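MEMBERS' NEWS | INTERVIEWS

Seven questions for the second trombone

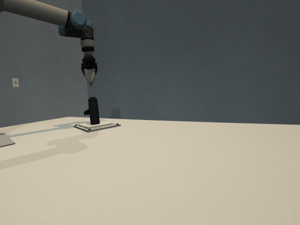 Vol. 12, No. 7, page 10

Caught Adeel Niazi on the phone between a rehearsal and a bus. He has played second trombone in the Hulthorpe theatre pit for longer than he cares to say, and in July he gives it up. Not the trombone. Just the pit.

"My back," he says. "And my ears. You sit in front of a drum kit eight shows a week and see how you feel."

He started late. Brass band first, on a borrowed horn with a sticky slide, then weddings, then a summer with the Limance dance orchestra, where the pay was poor and the parts were worse. "All handwritten. Somebody had spilt soup on the tangos. You learnt to guess."

The call from Hulthorpe came at teatime. Their regular man was off sick, could he be there by 7? He could. No rehearsal, two changes of key he hadn't seen coming, a mute he had to borrow from the first trumpet. They asked him back the next night, and the one after that.

His teacher was a Mr Zaidi, long gone now, who took lessons in his front room and charged nothing if you had practised. "So mostly I paid," says Niazi. Long notes every morning, before breakfast. He still does them. The neighbours have been very good about it.

We talk about money, as you do. Fees haven't kept up, he thinks, and the doubling payment should never of been let go. He sat on the branch pay talks for two years and found it hard work. "Lots of tea. But we got the break between shows written down, and it had been a nod and a wink before that."

And the best night? He doesn't have to think. A concert at Rimenitz, on tour, 1000 people in a hall with no heating, everyone in coats — players too. "Cold slides, flat as anything for the first ten minutes. Then it warmed up and my God, the sound in there."

What next, then. Teaching, a bit. A trombone quartet which meets in his garage and has yet to find a fourth player. He'd like to hear from anyone who reads tenor clef and dosen't mind the damp.

The bus is here. He has to go. He'll ring back about the quartet, he says, I'm to put the garage bit in.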